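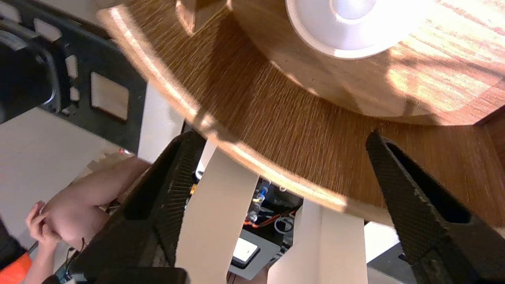 Round wooden table, week three of owning it. A few posts on what I've learned about keeping it decent, for anyone else buying secondhand.

I got it from Eichhorn, the used furniture place out past the rail yard. They wanted 90 for it and took 80. No chairs with it.

It has a raised round section on top of the main surface. I wanted that because things get passed around at dinner and a raised middle keeps the serving dishes off everyone's plates. It also means there's a step where crumbs collect. More on that below.

First thing I'd tell anyone: look at the underside before you pay. I got down on the floor at the shop and spent a good five minutes under it. You want to see the grain, the way the legs are attached, and any old repairs. The top gets polished for the sale and the underside usually doesn't.

The grain on the underside and the edge is fine and close together, a warm brown. The raised part on top is lighter and goes a bit orange-red when the sun is on it. I don't know what wood either one is. The shop didn't know either and I'd rather have that than a guess on a tag.

The edge is rounded over the whole way along the part you sit at. Good for forearms. Bad for clamp-on lamps, which slide. I tried one and put it back in the closet.

Cleaning. Damp cloth, wrung out hard, then a dry one right behind it. Go with the grain. For the step around the raised section I use an old soft toothbrush, dry, and brush the crumbs outward. Wet crumbs in that corner turn to paste.

Someone asked about wax. I used Preketti, the paste kind in the flat tin. Thin coat, left it overnight, buffed it in the morning before breakfast. I did the edge too. It smells strong for a day - open a window.

I did not wax the underside. Wiped it once with a dry cloth and left it alone.

Sun is the real problem in this room. It comes in across one part of the table from late morning and stays until three or so. I've been turning the table a quarter turn at the start of each month so one side doesn't fade ahead of the rest. Did the first turn in April. No idea yet if it makes a difference.

White dishes look good on it. I keep one round white one out most of the time and the rest go in the cupboard. Glazed bottoms are fine but unglazed ones scratch, so run your thumb over the foot of the bowl before you set it down.

Wobble: mine had a small one. Before you start sawing legs or folding up cardboard, turn the table and see if the wobble moves with it. Mine didn't move, so it was the floor. I shifted the whole thing six inches toward the wall and it stopped.

To the person asking where to find one like it - Eichhorn had another round table in the back, smaller and darker, no raised part. Randeck lists some too but I haven't bought from them and delivery looked expensive for anything this size.

Next job is chairs. I have two that don't match and a stool. Will post when I find something that tucks under without hitting the legs.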